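FOR IMMEDIATE RELEASE

Cuvum Opens Lost and Found Service for Small Theaters, Concert Halls and Anyone Else With a Drawer Full of Single Gloves

February 17, 2023 - Cuvum, the company that has spent nine years selling seat numbers, aisle lights and other things audiences notice only when they are missing, today announced Plarkton, a lost property service for venues that would prefer to be known for something else.

Plarkton gives a theater, cinema or hall one shared record of everything left behind under its seats. Staff enter an item once, at the end of the night, in plain words. Patrons search the same record from home and put in a claim. The venue approves the claim, and the item is mailed or held at the box office. The old method, in which a patron calls four times and is asked on each occasion to describe an umbrella, remains available to venues that enjoy it.

The service was tested at 142 venues, most of them with fewer than 400 seats and all of them with a cupboard. During the trial, staff logged more than 2,000 items. Gloves led the list, nearly always one at a time. Scarves came second, followed by reading glasses, phone chargers and programs with a phone number written on the back, which Cuvum has advised its customers to treat as confidential. One hall recorded a full set of bagpipes. The hall has asked us to say that it was hosting a string quartet at the time.

Of the items that drew a claim, 79 percent were back with their owners inside two weeks. The rest were mostly umbrellas, and there is a limit to what software can do for a black umbrella.

The first venue to join the trial was the Ghoneim, a former furniture showroom that now runs films on weeknights and amateur musicals the rest of the time. Before Plarkton, its lost property lived in a hatbox, then in two hatboxes, then in the space under the stage stairs where the second-act props were meant to go. A production of a well-known seafaring operetta is understood to have gone on with three telescopes, a lady's handbag and somebody's thermos. Reviews were kind.

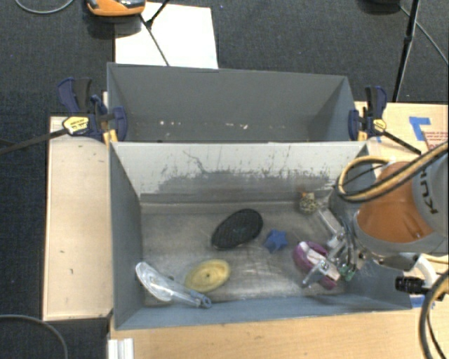
Small items, large bin.

Plarkton is built around a few habits that lost property desks already have, including the bad ones. Entries can be vague. "Blue thing" is accepted, and the record will simply ask for a shape when someone has a minute. Items with no takers are flagged after 60 days so that a manager can decide between donation, disposal and the costume department. Wallets, keys, medicine and identity cards are kept out of the public listing altogether and can be seen only by staff with a separate login.

Patrons do not need an account. They give the name of the show, the date they attended and a description of what they lost, and they hear back by email. Cuvum tried an earlier version that also asked for the seat number. It was dropped when it became clear that people who leave a coat behind on a cold night are not, as a group, strong on seat numbers.

Mailing is handled by Zelon, a regional parcel company whose drivers will collect directly from the box office. Patrons pay the postage. Venues may choose to cover it for season ticket holders, and several in the trial did so, reporting a warm response and at least one thank-you card addressed to the building.

The service is available now to any venue with a fixed address. Touring companies, outdoor festivals and circuses will be able to sign up from August, once we have settled the question of where, exactly, a circus keeps its cupboard. Existing Cuvum customers can add Plarkton to their current plan at no charge for the first season. Setup takes an afternoon - longer if the hatboxes have to be emptied first.

About Cuvum

Cuvum supplies seating, signage and front-of-house software to small and midsize venues. Its products can be found in the dark, which is largely the point of them. The company's own lost property shelf currently holds a stapler, a left boot and a very good pen, and the pen may be claimed by describing it.

Media contact

Cuvum Press Office
Trial results and a sample venue record are available on request. Please leave a message if the line is busy, and check that you still have your phone when you hang up.

###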